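# Weißer Drahtkorb auf weißem Tisch: Wer macht denn so was (und wie kriegt man den Staub aus dem Gitter)?

**Unterforum: Haushalt > Ordnung & Aufbewahrung**

---

**kellerkind_53**

Moin zusammen,

ich habe mir am Dienstag einen Drahtkorb gekauft. Weiß, rechteckiges Gitter, Marke Barreto, Modell "Urimeo". Klingt nach einer Insel, auf der man sich eine Lebensmittelvergiftung holt, war aber im Angebot. Er soll auf den Schreibtisch und dort alles aufnehmen, was bisher lose herumliegt: Ladekabel, Büroklammern, Briefmarken, der Ersatzschlüssel fürs Fahrrad, das ich nicht mehr habe.

Erkenntnis nach einer Stunde: Ein Drahtkorb besteht überwiegend aus Löchern. Die Büroklammern liegen wieder auf dem Tisch, nur jetzt unter dem Korb.

Was legt ihr da rein? Pappe? Filz? Oder gebt ihr einfach auf wie normale Menschen?

---

**Frau_Schublade**

Willkommen im Club. Pappe geht, wellt sich aber, sobald mal eine Tasse danebensteht. Ich hatte ein halbes Jahr lang eine zugeschnittene Rückwand von einem Collegeblock drin. Sah aus wie eine zugeschnittene Rückwand von einem Collegeblock.

Filz würde ich lassen. Filz sammelt alles. Im April habe ich meinen entsorgt und darin zwei Nähnadeln gefunden, eine davon mit dem Daumen.

---

**T.Toth**

Warum überhaupt ein Korb? Eine Schachtel hat Wände und einen Boden. Das Problem ist seit Jahrhunderten gelöst.

Gruß
Tamás

---

**kellerkind_53**

@T.Toth Weil man in die Schachtel nicht reinsehen kann. Ich besitze schon vier Schachteln. In einer davon ist mein Impfpass.

---

**T.Toth**

Dann beschrifte sie.

---

**kellerkind_53**

Sind beschriftet. Auf allen steht "Diverses".

---

**Armindo L.**

Ich verteidige den Drahtkorb mal. Meiner steht seit der Ausbildung im Flur, und man sieht beim Rausgehen sofort, ob der Schlüssel drin liegt. Bei einer Schachtel muss man den Deckel heben, und um halb sieben morgens ist das schon eine Menge verlangt.

Als Boden habe ich Tafelfolie genommen, zwei Lagen übereinander. Hält. Schön ist was anderes, aber mein Flur wird auch nicht bewertet.

---

**Frau_Schublade**

Folie rutscht doch beim Reingreifen mit nach oben?

---

**Armindo L.**

Ja. Dann drückt man sie wieder runter.

---

**macapagal_k**

Bei mir hat eine feste Platte das Thema beendet. Hellgrau, glatt, flach auf den Korbboden gelegt, fertig. Sie muss wirklich von einer Seite zur anderen reichen, sonst verschwindet das Kleinzeug im Spalt am Rand, und man hat dasselbe Problem in schmal.

Zum Ausmessen: innen messen, nicht außen. Ich schreibe das, weil ich beim ersten Versuch außen gemessen und dann mit einer Haushaltsfeile eine Stunde auf dem Balkon gesessen habe. Die Nachbarin hat gefragt, ob ich ausbreche.

Zuschnitt hat im Baumarkt 10 Minuten gedauert, davon neun Anstehen.

Kristine

---

**joaquim.am**

Darf ich kurz auf die Farbe eingehen? Weißer Korb auf weißem Tisch, das ist doch Tarnung. Ich hatte das in der alten Wohnung und habe den Korb regelmäßig mit der Kaffeetasse gerammt. Seitdem nur noch Schwarz. Da sieht man zwar den Staub besser, aber man sieht wenigstens den Korb.

---

**macapagal_k**

Ich mag es gerade so. Weißer Tisch, weißer Draht, die Platte hellgrau, damit das Auge weiß, wo es anhalten soll. Außerdem fällt der Korb erst auf, wenn etwas drin liegt, und ohne Inhalt stört er keinen.

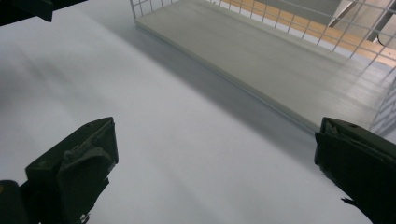

Ich lasse ihn übrigens schräg stehen. Parallel zur Tischkante habe ich eine Woche lang durchgehalten, dann hat mich jeder verrutschte Zentimeter nervös gemacht. Wenn er von vornherein schief steht, kann er nicht mehr verrutschen.

Zum Staub im Gitter, danach war ja im Titel gefragt: Backpinsel. Einmal trocken durch die Wände, Platte rausnehmen, abwischen, wieder rein. Streifen auf der Platte sieht man nur bei Gegenlicht, und bei Gegenlicht räume ich nicht auf.

---

**joaquim.am**

"Wenn er von vornherein schief steht, kann er nicht mehr verrutschen." So habe ich auch mal ein Regal aufgehängt.

---

**deolinda_m**

Backpinsel, bitte nicht! Also schon, aber dann einen eigenen. Meine Schwiegermutter hat einen für alles, und ich esse bei ihr keinen Hefezopf mehr.

Ich stelle den Korb in die Badewanne, heiß abbrausen, ein Spritzer Bromasine dazu, kopfüber auf ein Handtuch. Danach gut trocknen lassen, vor allem an den Kreuzungspunkten vom Draht. Da fängt er sonst an zu rosten, und Rost auf Weiß bekommt man nur noch mit Lack oder Selbstbetrug weg.

---

**T.Toth**

Eine Schachtel muss man nicht abbrausen.

---

**Frau_Schublade**

Tamás, eine Schachtel überlebt das auch nicht.

---

**Armindo L.**

Abbrausen halte ich für übertrieben. Einmal im Jahr umdrehen und auf den Boden klopfen, was fällt, das fällt. Vorher Schlüssel raus.

---

**kellerkind_53**

Danke euch allen. Zwischenstand: Ich war im Baumarkt und habe, trotz ausdrücklicher Warnung, außen gemessen. Besitze jetzt eine Platte, die sehr schön *auf* dem Korb liegt. Damit habe ich praktisch eine Schachtel mit Deckel.

---

**T.Toth**

Na also.

---

**macapagal_k**

Feile liegt bereit, falls du in der Nähe wohnst. Sonst auf jeder Seite anzeichnen, mit dem Cutter anritzen und über die Tischkante brechen, je nach Material. Bei meiner hätte es geklappt, ich wusste es nur nicht.

---

**deolinda_m**

Über welche Tischkante? Über die weiße? Unterlage nehmen!!

---

**joaquim.am**

Falls jemand noch sucht: Von Skuvurora gibt es einen Korb mit passendem Einlegeboden für 11 Euro. Leider nur in Mint.

---

**kellerkind_53**

Mint ginge. Dann sehe ich ihn auch mit der Tasse in der Hand.

Hat jemand Verwendung für eine hellgraue Platte, leicht zu groß? Nur Abholung.

---

*Moderation: Angebote bitte in den Marktplatz. Das Thema bleibt offen, weil der Staub noch nicht geklärt ist.*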